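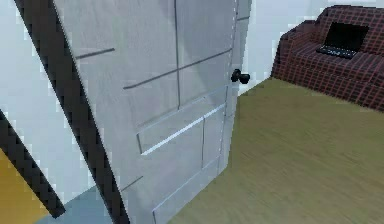

Saturday, sim bench, door task again

Right, back on the doors. Zewditu has merged her scene loader so I finally get the full flat with furniture in it, and no more of my grey test corridor. Nice to have a sofa with a laptop on it to look at for a change. It also means the segmentation has some real work to do, and I'm writing this while the first batch runs so I don't forget what I changed.

State of play before I touched anything: planner (the Pladero branch, Andri's, not the main one) gets to the door fine and then dithers once the door is partly open. It can't decide whether the opening is wide enough, replans, backs off, comes forward, replans. Eduardo calls it the waltz. In last night's run it did that for the whole episode and timed out at 300 steps.

So I spent the morning on the door angle estimate. We fit a plane to whatever the segmenter labels as door, then take the angle between that and the wall plane. Fine when the camera is square on. At a steep angle like the one I've got up now the door fills most of the view, there's not much wall left to fit to, and the panel grooves seem to be pulling the fit about. I plotted the normals and they fan out near every groove. I'd assumed the grooves were only painted on in the texture but Zewditu says they're proper geometry in this asset, so the depth really does dip there. My mistake, should have looked at the mesh.

Changes so far:
Threw out depth points within 6 pixels of a strong depth edge before fitting.
Wall plane now comes from the map if there are too few wall points in view.
Angle gets smoothed over the last few frames, but only while the base is moving slowly. I tried it without that condition and it lagged horribly.

Other thing is the knob. It's tiny from here, black and shiny, and the detector loses it as soon as it sits on the door's edge with pale wall behind. I'd have thought that was the easy case! Good contrast, clear outline. But Hannelore trained it mostly on front-on views, where the knob has door all round it, so I suppose side-on it's a different animal. She's going to render another 50 viewpoints with the door at odd angles and fine-tune on those. Until then I'm caching the last good knob pose in the door's own frame and moving it with the hinge angle, which is a bodge, and obviously only as good as the angle estimate.

Jagged edges: the dark frame comes out in little stair steps at this render resolution. Eamon asked if that matters for the edge filter. Don't know yet. I could turn anti-aliasing on, but it slows the whole batch and I'd rather find out whether it makes any odds first. Same for the motion smear on the floor, which I'm ignoring as we don't use floor texture for anything.

14:20 — first batch done, 60 episodes. The waltz is much rarer. I've watched a handful of replays and the robot mostly commits to going through now. New failure though: it clips the door edge with its shoulder on the way past, so either the inflation radius is too tight or the smoothed angle is reading too wide. I suspect the second. Need to log raw and smoothed side by side.

15:05 — logged both. Smoothed does read wide, but only when the door is swinging back towards us. Of course it does, it's an average. Might just take the smaller of the two for the clearance check and leave the smooth one for the base controller. Ugly but quick.

To do: ask Andri where the clearance margin lives now, I can only find the old Gultesier config and I don't think anything reads it. Run the same seeds with anti-aliasing on. Push the branch before Eamon starts his long job and hogs the GPU.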